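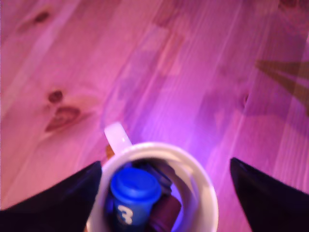
The white mug, and the knots in the pine.

Najwa Tarawneh had carried two mugs with her from Skiletville to Hakthorpe, and in all the years since she had never been able to say which one she liked better. The white one was plain and shiny and held more coffee. It looked its best in pink light, she thought, when even the knots in the boards went soft around the edges and seemed to be listening.

The other one had a winter on it. Mikkel Blöndal had given it to her one April, when the snow was long gone and the shops wanted such things off their shelves, and he had been so pleased with the price that he told her what it was before she got the paper off.

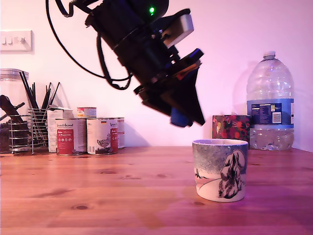

The winter cup, with the big water bottle behind it.

"There's a tree," he had said, "and I believe that's a bird." She believed it too, most days. Some mornings, before her first swallow, she would turn the cup to the little dark shape by the hill and wish it a good day, and then fill the kettle from the big bottle, which took both hands and a certain amount of talking to.

Mikkel was coming at 4, all the way up from Heson on the slow bus, and she still hadn't decided who would get which. She ran her palm along the table - with the grain, the way her mother used to do when she was thinking.

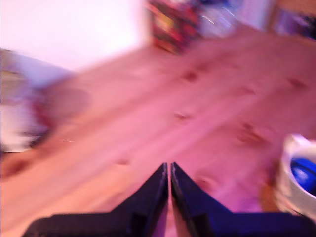

A guest ought to have the better cup, that much was certain. But a man might also like to see that his present was being used, and used by the person he gave it to. She was still going back and forth over it when she heard him on the stairs, stopping at the landing to catch his breath, and she called out to ask him if he was very thirsty or only a little.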